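Nilex glass beaker with printed scale, used at home and in a small soap workshop

Reviewed after one winter of use

I make soap and hand creams in a small room behind our kitchen, and in the evenings I teach the same thing to a few neighbours. For a long time I measured everything in plastic jugs. They were cheap and I had no complaint until the scale began to come off. First the small lines went, then the numbers, and at the end I was measuring by memory and by a scratch I had made with a nail. One batch of cream came out like water. After this I decided to buy proper laboratory glass.

I bought two beakers from Nilex, the low and wide shape, with a white scale printed on the outside. My friend Ashok Vishwakarma, who taught chemistry at a school before he retired, told me to take the low shape and I am glad I listened. The tall shape looks more elegant on a shelf but it falls more easily, and my spatula does not reach the corners at the bottom.

Delivery and packing

The beakers came in a carton with a cardboard wall between them, each one rolled in thin paper. I would prefer something thicker. Mine arrived whole, but Savita Rastogi ordered the same pair in March and one of hers had a chip on the spout. The shop, Upadhyay, replaced it without asking her to send the broken one back. I give them a good mark for this, although she had to wait quite long.

There is no instruction sheet. For a glass this is perhaps normal, but I would like to have one small paper saying what temperature it can stand and if it may go in a microwave. I had to write to the seller, and the answer was polite and very short.

The scale

For me this is the most important part, so I will be a little long here.

White printing is a matter of taste. When the liquid is dark, for example strong tea or infused oil, the white numbers are easy to read, much better than the black or blue ones I had on the old jugs. When the liquid is milk or a white cream, it is the opposite and I must turn the glass towards the window. My worktop is dark grey, and an empty beaker reads very well over it. On my mother's white table I had to look twice. 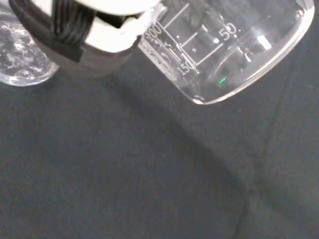 The other difficulty is light. I have a strong lamp over the worktop and it makes bright spots on the curved glass, sometimes exactly where I want to read. I have learned to bend down until my eyes are at the level of the liquid and to move my head a little to the side. Ashok says that one should do this anyway, lamp or no lamp.

How exact is it? I made a test with my kitchen scale and cold boiled water. I filled to the 50 line and weighed, and I repeated this on another morning. The result was a little under what I expected both times, which for soap and cream is good enough. For lye I never trust any line on any beaker. I weigh it, and I tell my pupils to weigh it also. A beaker is for holding and mixing, and its scale is only a help. If you need exact volumes, please buy a measuring cylinder.

I would like more fine divisions near the bottom. Many of my recipes use small amounts of oil, and there I must guess or take a syringe.

Daily use

The glass feels light in the hand, lighter than I expected, and the wall is thin. This is pleasant for warming in a water bath, where the wax melts faster than in my old jam jars. It also made me nervous in the first weeks. I now put a folded cloth on the worktop when I am tired or when there are many people in the room.

I keep the water bath at 81 degrees on my little electric plate, and the beaker has stood in it many times for a long while without any trouble. I always let it cool by itself. I have not put it from hot directly into cold water, and I do not want to know what would happen.

The spout pours cleanly with water and thin oils. With thick cream there is always one drop which runs down the outside, and you must wipe it or your fingers will slip. Sunita Pathak has smaller hands than mine and she finds the beaker too wide to hold safely with one hand when it is full. She uses a rubber sleeve from Fovura, made for jars, and it fits well enough, but it covers a part of the numbers. So she measures first and puts the sleeve on after.

There is no handle, of course. If you come from kitchen jugs, you will miss it.

Cleaning

Wax is the enemy. While the glass is still warm I wipe it with kitchen paper, then I wash it with hot water and washing-up liquid and a soft brush. I do this by hand only. Girish Uniyal puts his in the dishwasher and he says that the print on his has become a little pale, but he has had them longer than I have. On mine I see no change in the white numbers until now.

I dry them upside down on a wooden rack, because our water is hard and otherwise it leaves rings.

Price and other choices

The pair cost more than three plastic jugs, and for somebody who makes soap once in a year I would not recommend spending it. I also tried one beaker from Nurby, which is cheaper. Its glass is thicker and it feels stronger, but the spout is badly formed and it drips with everything, even water. I keep pencils in it now.

Good points: clear glass, low stable shape, white numbers which are easy to read with dark liquids, clean pouring with thin ones.

Less good points: weak packing, no instructions, few lines for small amounts, difficult to read with white cream inside.

I will buy the larger size when I have the money, if they still make it with the same print. If somebody has used the larger one with a stick blender, please write in the comments if the blender head fits inside.

Emilian Tănase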